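Somogyi Robotics Club: Frequently Asked Questions

If you have a question that isn't on this page, come find one of us at the front bench before a session starts, or drop a note in the club mailbox. We add to this page every season, so it has grown rather long, and we're sorry if you have to scroll a little!

Who can join?

Anyone enrolled at the school, in any grade, whether or not you have ever touched a screwdriver. We really do mean that. Plenty of our members came in because a friend was already here and they wanted to see what the noise was, and a few of them now run the build table. If you like writing, drawing, sewing, or keeping lists, there is work for you too, and we'd be very glad of it (our notebook entries have been a bit thin, to put it kindly).

When and where do you meet?

After school in the old drafting room, from 3:30 until 5:30. In the weeks before the Lendutport meet we stay until 6:30, and you'll get a form to take home about that. Come in by the courtyard door, as the hallway one is locked once the last bell has rung.

What does it cost?

There's a fee of $30 a year, and it goes toward screws, foam, filament, tape, and the snack shelf. If that's a problem at home, please tell Isabelle Paquette quietly and she will take care of it. You won't be asked to explain. The bus to Lendutport is paid for separately out of the fall bake sale.

Do I need to know how to code?

No. New members spend the first 4 sessions learning the tools, the safety rules, and how we label recordings, and after that you can sit in on the coding table if you'd like to. We use Python for nearly everything. Some people fall in love with it and some people wander back to the build table after a week, and both are fine with us.

Do I need my own laptop?

You don't. The club has laptops you can sign out during a session, though they need to stay in the room overnight. If you bring your own, please put your name on the charger. We have a whole drawer of chargers that belong to no one we can identify, and it is getting hard to close.

What is this year's project?

We call it Flornent, and it's a library helper. The idea is a robot arm that can take a book from a basket of returns and put it down on a cart without bending the cover or dropping it on its corner. It sounds like a small thing until you try it! Books are heavy for their size, they slide, they fall open, and no two of them are the same thickness. We chose it because the school library asked for it, more or less, and because it's a job you can practice with things you already have at home.

We don't expect to finish everything by the end of the year. The plan is to have the arm handle hardcovers and stiff boards by March, and then see how we feel about paperbacks, which are much floppier and have caused a good deal of grumbling already.

Why do members spend so much time picking up books by hand?

We get this one from nearly every parent who stops by at pickup time, and it's a fair question. The arm learns from examples, so before it can do anything useful we have to show it what a good pickup looks like, many times over, with different books in different positions. We do that with hand-held grippers that have a camera on them, so what gets recorded is close to what the arm will see later on. So far we have 572 recordings that passed checking. It can be slow work, and we put music on, and there's usually somebody telling a story at the same time.

What should I keep in mind on my first recording session?

Go slower than feels natural. Bring the fingers in straight, let both pads meet the book before you squeeze, and then lift. If you hurry, the book swings, and a swinging book makes a poor example to learn from. Keep your free hand away from the book once you've started. If something goes wrong halfway through, don't try to rescue it. Just stop, say "scrap" out loud so your partner can write it down, and begin again. Everyone scraps a lot at first (Amparo Ospina still has the club record, and she's very proud of it).

Thick boards and big covers are a nice place to start, as they hold their shape while you work out how hard to press.

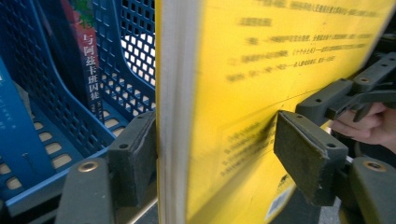 Amparo Ospina would add that you should practice on at least one book in a language you can't read. Her first week she kept stopping to look at the titles, and her partner had to keep reminding her that they were supposed to be moving them. She also says to swap hands with your partner before you get tired, and to tell the table if a pad feels slippery, even if you think it might only be you.

Can I bring books from home?

Please do, and in any language! The more variety the better. Write your family name on a piece of masking tape inside the front cover, and don't bring anything that would make you sad if a page got creased. Library books need to stay with the librarian's set, which lives on the lower shelf.

Do you compete?

Yes, once a year, at the Lendutport student meet. Each school sends up to 2 teams, and there's a judged interview as well as the robot run. Last year our interview went beautifully and our run went less beautifully (a loose cable, since replaced, and we have all learned to check it). The team from Brasanis was kind enough to lend us a spare, and we've been sending each other cookies ever since.

Who goes to the meet?

Anybody who has been coming regularly and wants to go. We take turns driving the robot, so please don't worry that you'll be left sitting in the stands all day.

Can parents and grandparents visit?

Of course. Sign in at the office first, then come through the courtyard. Closed shoes, please, and long hair tied back if you'll be near the build table. Little brothers and sisters are welcome as long as a grown-up stays with them.

What if I miss a few sessions?

Just come back. The notes from each session are in the blue binder by the sink, and whoever is at the front bench can tell you where your table has gotten to.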